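Pristmont Hall Users' Group
Minutes of the December meeting, held in the small room at 7.30 pm

Present: Matilde Veloso (chair), and one person each for the pottery class, the model-making evening, the food bank packers, the homework club and the Floduvwood allotment society.
Apologies: the choir.

1. Minutes of the last meeting
Agreed, with one correction. The outside light is on a timer, not a sensor. The timer has now been put back an hour for the winter.

2. Matters arising
The side door has been planed and shuts without being kicked. The key safe code has been changed. Groups who have not had the new code should ask the chair in person; it will not be sent by email.

The second kettle has been replaced. The old one is to go to the tip and is still under the sink.

3. Money
The balance stands at £765. The bill for the boiler service has not come in yet. The insurance falls due in the new year and will take a good part of what is there. It was agreed to leave hire charges as they are until the spring and look at them again then.

The pottery class has paid up to the end of term. The allotment society owes for 2 evenings and will settle by bank transfer.

4. Work tables: covering and marking out
Most of the meeting was spent on this item. At the last meeting it was agreed that shared work tables could be marked into sections with blue painter's tape, so that people working side by side know which part is theirs. The chair had asked for views on how well the tape holds and whether brown paper should go down first.
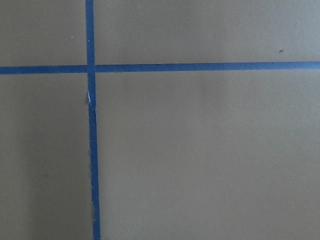
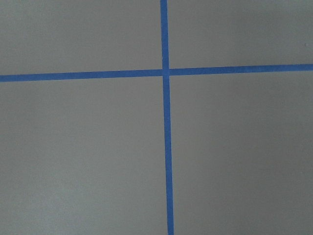
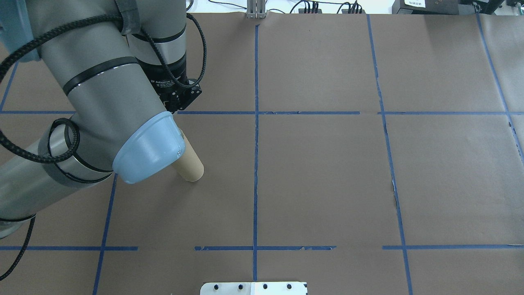 The model-making evening was in favour of keeping the sections. Before the tape went down, glue and offcuts travelled from one end of the table to the other and there were arguments over whose knife was whose. The food bank packers also like them for sorting tins by date.

The homework club said the children pick at any end of tape they can get a fingernail under, and once it has started to tear it does not stop. They asked whether the lines could be drawn instead. The pottery class was against drawing on anything that is not thrown away afterwards.

There was some discussion about torn tape. It was pointed out that patching a torn strip with another short piece on top only makes a second edge to lift. It was agreed that a torn strip should be taken up for its whole length and laid again in one piece. Tape should be pressed down along both edges with a cloth, and crossings done last.

The sections need not be equal. The packers would like one large section and several small ones, and the model makers do not mind either way. Lines need not be dead straight, but anyone who wants them so may borrow the long rule from the cupboard, and should put it back.

On paper, it was agreed that brown kraft paper is worth having for messy work. The Gashaw roll is wide enough but wrinkles when it gets damp, and the packers found it tore when the tape was pulled up. The Grurnalska roll is heavier and costs £28 against £23. The chair proposed buying one roll of the heavier sort and seeing how long it lasts. Agreed, with the pottery class abstaining as they bring their own boards.

Action: Matilde Veloso to order the paper and more blue tape.
Action: all groups to take up torn tape at the end of their own session and put it in the bin, including the small bits on the floor.

5. Cupboard
The left-hand cupboard is full. The chair has asked before that boxes be labelled with the name of the group, and several still are not. Anything without a name by the end of January will be put out on the stage for people to claim, and after a fortnight it will go to the charity shop. The homework club asked for a lower shelf. The packers will give up theirs and move to the top one.

6. Floor
The floor is to be swept after each hire, not only when it looks as if it needs it. The wide broom has lost its handle screw. The allotment society has one that will fit.

7. Any other business
The choir had asked by note whether the heating could come on half an hour earlier. Agreed for the winter months only.

The pottery class asked that wet coats be hung in the lobby.

The meeting closed at 8.50 pm. Next meeting in February, same room and time.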